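From: Plulach Home Cooks list
Date: October 18, 2025
Subject: Re: [plulach-cooks] measuring straight into the bowl

Oh good, a thread I have opinions on! I've been reading this list from the Adby side of the river since March and mostly keeping quiet, but bowls are my weakness, so you're getting the long version.

First, the bit I'm answering:

> I'm trying to cut down on dishes. Right now I scoop everything
> into little cups, line them up, and then tip them one by one into
> the mixing bowl, and by the end the sink is full before I've even
> turned the oven on. Does anybody just pour from the container? My
> bowls are all glass or ceramic and weigh a ton, so my kitchen
> scale gives up if I put one on it. Also I get flour everywhere. I
> mean EVERYWHERE. Counter, floor, down the front of me.
>
> Should I buy a lighter bowl or a better scale? I don't really
> want to buy both.

Buy the bowl! A plain round stainless one, nothing fancy. I held on to my big ceramic bowl for years (it was pretty, it had a blue stripe, I loved it) and I dreaded lifting it down every single time. My everyday steel one now lives on the counter and I use it for bread, salad, pancake batter, soaking beans, and once for bailing out the dishwasher. I wrote down what they weighed when I was sulking about my own scale: the ceramic is 1,963 grams completely empty. My scale tops out at two kilos, so that left me room for a spoonful of flour and a prayer.

As for pouring from the container, yes, I do it for nearly everything. Flour, sugar, oats, rice, the lot. I keep the dry stuff in plastic tubs that are see-through enough to tell what's left, and I pour low and slow and a bit off center so it runs down the side of the bowl. If you drop it from way up high into the middle you get the big puff, and I suspect that's where a lot of your flour is going. Tap the tub with a finger when you're getting close to the weight you want. It comes out in little slumps and you can stop in time.
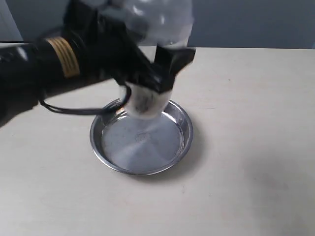 The exceptions are salt, yeast and baking powder. Those I still measure into a little cup first, because I have overshot the salt exactly once and that was one loaf too many. We ate it toasted with unsalted butter and it was still awful. So you'd be washing one tiny cup instead of the whole lineup, which I think is a fair trade.

On the mess: clear more space than you think you need. I used to work in a corner between the toaster and the fruit, and half of what I spilled was from knocking my elbow on things. Now I do it all on the table. Ours is a light-colored top, so flour hardly shows on it (dangerous, I know, I've set the mail down in it). Wipe it dry first with a brush or your hand, then go over it with a damp cloth. If you start with the damp cloth you make paste, and then you're scraping.

Somebody upthread asked if steel bowls slide around. Mine does a little when I'm stirring something stiff. A folded dish towel underneath fixes it, but take the towel away before you weigh anything, or at least zero the scale with it on there. Ask me how I know.

I got my bowl at Garg, in the aisle at the back with the canning jars, and it was on the bottom shelf so you may have to crouch. They had the same shape in three sizes. I went for the middle one and I've only wished for the big one at Thanksgiving.

Now a question from me. Has anybody made the Lovavholm rye from the list archive? It says to leave the dough for 14 hours and my kitchen gets pretty cold overnight these days. Would you stretch that, or stick it in the oven with just the light on?

Happy mixing, and let us know which bowl you end up with!

--
You are receiving this because you subscribed to plulach-cooks.
Replies go to the whole list.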